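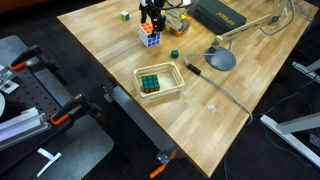

Puzzle cubes, a slatted wooden crate and a desk lamp on a wood-topped table at the Curnero workroom, Brulton.

We use cookies to remember your settings. Accept | Manage

Brulton's puzzle library opens its doors this May

Curnero, the community workroom in Brulton, is opening a free puzzle library this May, and we could not be happier to share it! Anyone who lives, works or studies in the town can borrow twisty cubes, wooden brain-teasers and table games, take them home for up to 12 days and swap them for something new.

The collection began with a call for unwanted puzzles and has grown to 1,580 items, nearly all of them given by local households. Each one has been checked, cleaned and listed by name and difficulty, so a child with a first cube and a grown-up who has been solving them for years should both find something to puzzle over.

"People kept turning up with carrier bags and a story to go with them," said Trinidad Quiambao, who runs the library. "One cube had spent years in a glovebox and still turned beautifully. I want these things out on tables and in people's hands, getting used."

Visitors are welcome to try before they borrow. The wood-topped table is for sorting and playing, and the small open crate on it holds items waiting to go back on the shelf - though anything in there can be picked up and tried as well. There is good lamplight for fiddly jobs such as putting stickers back on.

Su-bin Gil will lead a beginners' cube session every Sunday at 10 in the morning, with places for 12 people. No experience is needed and cubes are provided. Haiyan Bai, who listed the whole collection, will be at the next table with the harder wooden puzzles and plenty of hints for anyone who asks.

The library is still looking for large-piece jigsaws and puzzles that are easy to grip. Donations can be left at the front desk during opening hours, in a bag or box marked with your name. Please tell us if any pieces are missing - we can often match them up!

Borrowing is free and joining takes a few minutes at the desk.

Press contact: Dariusz Tokarz, Curnero, Brulton

© Curnero. All rights reserved. | Back to top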